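工具の片づけを覚えるロボット、Lorkum工房クラブの学生チームが公開練習会を開きます

文:Catinca Dumitrescu(Lorkum工房クラブ 広報係)
1月掲載 読了時間 4分
シェア 18

こんにちは、Lorkum工房クラブ広報係のCatincaです。プレスリリースを書くのは人生で二回目なので、かたい文章を期待していた記者のみなさん、ごめんなさい。いつもの調子でいきます!

お知らせしたいのは、うちの学生チーム「Rallero」が取り組んでいる工具の片づけ課題のことと、その練習を見てもらえる公開日のことです。机の上のペンチやドライバーをロボットアームでつかんで、箱に戻す。やることはそれだけなんですが、これがなかなか手ごわい(私も操作させてもらって、見事に落としました)。

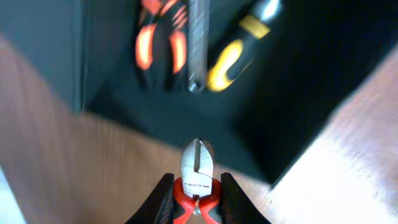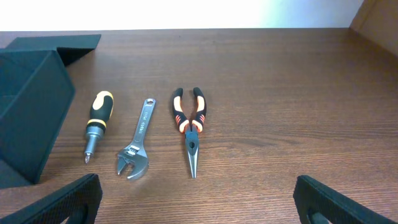
手首のカメラから見た練習中の工具。1枚目はニッパーをつかんでいるところ、2枚目は机に並んだドライバー、モンキーレンチ、ラジオペンチ。

Ralleroのメンバーは15人。機械科の子が多いかと思いきや、デザイン専攻や看護専攻の学生もいて、会議はいつもにぎやかです。去年の秋までは積み木を運ぶ課題をやっていました。積み木はいいんです、四角いから。ところが「次は本物の工具でやりたい」と言い出した人がいて、そこから毎回の練習がいっきに難しくなりました。

たとえばペンチの仲間は、柄が二股に開いています。どこをつかむかで、持ち上げたときの傾き方がぜんぜん違うんですよね。金属の部分をはさむのか、グリップのほうをはさむのか、この話だけで一晩つぶれたこともあります。モンキーレンチは平たくて机にぴたっと寝てしまうし、光るし、学生たちには「銀色のやつ」と呼ばれてちょっと恐れられています。短いドライバーは転がります。これは私がいちばん苦手なやつです。

練習のやり方も少し書いておきますね。まず操作役の学生がアームを動かして、工具をひとつずつ箱へ入れていきます。その間の手首カメラの映像と、指の開き具合を記録します。記録係は失敗した回も消さずに残して、「すべった」「向きが逆」「箱のふちに当たった」と短いメモをつけます。こうしてためた記録が、クラブ全体で3,000回を超えました。メモの字が汚くて読めないという苦情は、今のところ私のところにたくさん届いています。

集めた記録は、学生が書いた学習プログラム「Enache」に読み込ませて、今度はアームが自分で動く番になります。Enacheはまだまだ発展途上で、工具の手前でしばらく迷ったり、何もない場所を真剣につかみにいったりします。でも、するっとうまくいったときの部屋の盛り上がりといったら! 隣の教室から「静かにして」と言われるくらいです。

この春、チームは地域の学生大会「Dravmontカップ」の片づけ部門に出場します。制限時間は18分。机に置かれた工具をどれだけ決められた箱に戻せるかを競う種目で、工具の種類と置き方は当日まで知らされません。だから今は、並べ方を毎回変えて練習しています。向きをそろえた日もあれば、わざと重ねた日もあり、並べる係の学生がだんだん意地悪になってきたのが最近の悩みです。

大会に先立って、練習をどなたでも見られる公開日を設けます。時間は午後2時から。学生が操作する様子と、Enacheによる自動の片づけを交互にお見せして、そのあとは操作体験の時間です。小学生から参加できます。お子さんのほうが上手だったりするので、保護者の方は心の準備をどうぞ(去年の積み木のときは大人がだいぶ負けていました)。

参加費は800円で、中学生以下は無料です。いただいた参加費は、交換用の指パッドと大会への交通費に使わせてもらいます。指パッドは消耗品で、金属の工具を相手にするようになってから減りがとても早いんです。

取材も大歓迎です。練習中の撮影、学生へのインタビュー、どちらも事前にひとこといただければ調整します。操作役の学生は本番中だけ無口になりますが、終わるとものすごくしゃべるので、話を聞くなら終わったあとがおすすめです。過去の練習記録を見たい方には、Enacheの担当学生が画面を見せながら説明します。専門的な質問は私では答えられないので、ぜひそちらへ!

開催日の詳しい案内は、クラブの掲示板と会報の次の号に載せます。申し込みはLorkum工房クラブの受付まで。手ぶらで来てもらって大丈夫ですが、長い袖の方は操作体験のときに少しまくってくださいね。

お問い合わせ:Lorkum工房クラブ 広報係 Catinca Dumitrescu
受付時間:午前10時から午後5時

コメント 3件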